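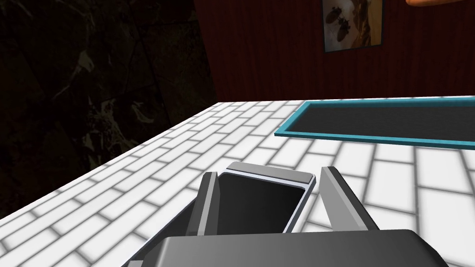 Notebook, Exhibit Continuity, Bover laboratory
November, entry 2
Written up by B. Kuhlmann, read over by U. Thiele

Purpose

To check the continuity records for sealed exhibits held at Bover on behalf of instructing solicitors, before the transfer to the Teuber store. Continuity means the written account of who held an exhibit, when, and in what condition it was passed on. The check covers paper records only. Seals were not broken.

Work done

The Zotollow register was printed at 08.40 and compared line by line with the movement slips. The register lists 1,766 exhibits. Of these, 1,559 have a full run of signatures from receipt to present shelf. The remaining 207 have at least one gap and have been marked with a pencil cross in the left margin.

Most gaps are of one kind. The exhibit was signed out to an examiner and the same examiner signed it back in, but the time of return was left blank. Mr Janssen takes the view that the date and signature are enough for internal purposes. The undersigned does not agree. If an exhibit was examined and resealed on the same day, the order of events may be put to the examiner in the witness box, and the slip ought to answer the point.

A smaller group concerns exhibits brought over from Brostent. Their slips use the old bag numbers, and the new labels do not refer back to them. Ms Meinecke holds the conversion list and will supply a copy. Until it arrives these entries are to stay marked, even where the match seems plain.

No slip has been altered. Missing times are not to be filled in from memory. Where an examiner can give the time from a bench note made on the day, a separate signed statement is to be attached, dated when it is written, with a copy of the bench note behind it.

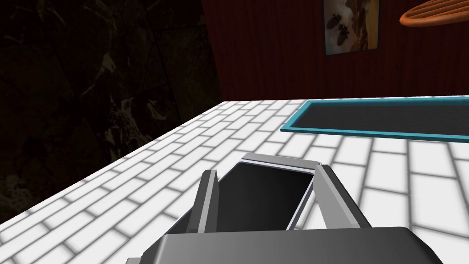 Matters arising

Exhibit labels printed on the older machine are fading at the right-hand edge, where the examiner's initials go. Mr Thiele has asked for the ribbon to be changed. Labels already faded should be photographed and left in place, with the new label fixed beside the old.

The slip allows 30 characters for the description, and this has led to entries such as "clothing, dark". Dr Petersen proposes a continuation line. In the meantime the full wording is to go on the reverse and be initialled there.

The Teuber store will accept exhibits with a gap in the record, provided the gap is declared on the transfer sheet. Wording for the sheet is still with Dr Petersen.
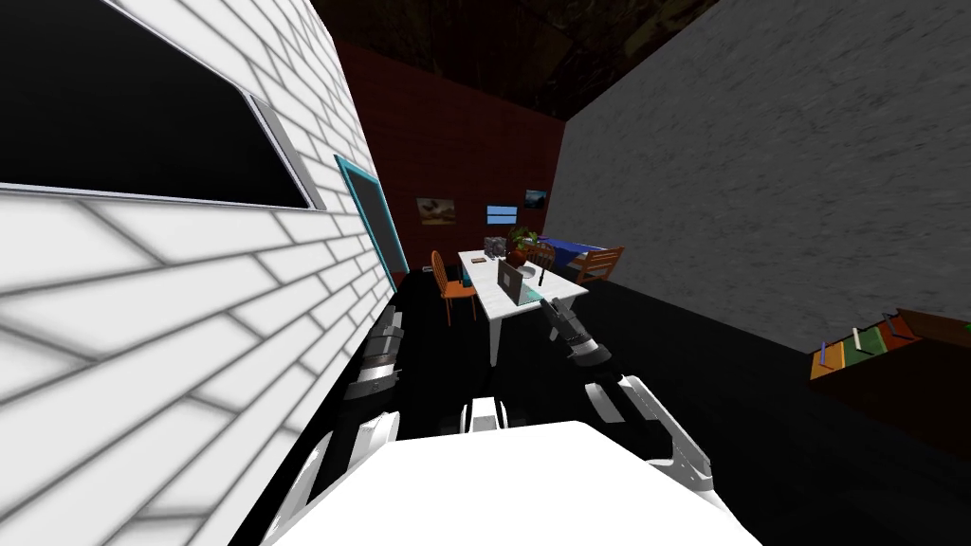

Does a missing time on a slip mean that the exhibit cannot be used in court?

A missing time does not by itself rule an exhibit out. The court may hear evidence from those who handled it and decide how much weight it should carry. The gap must be disclosed, and the instructing solicitor should be told before the report is signed.

Outstanding

Conversion list for Brostent numbers (Meinecke).
Statements from examiners with bench notes (Janssen to write round).
Second reading of the marked entries, by someone other than the undersigned.
Printout filed behind this page, crosses in pencil, not to be inked.

B.K.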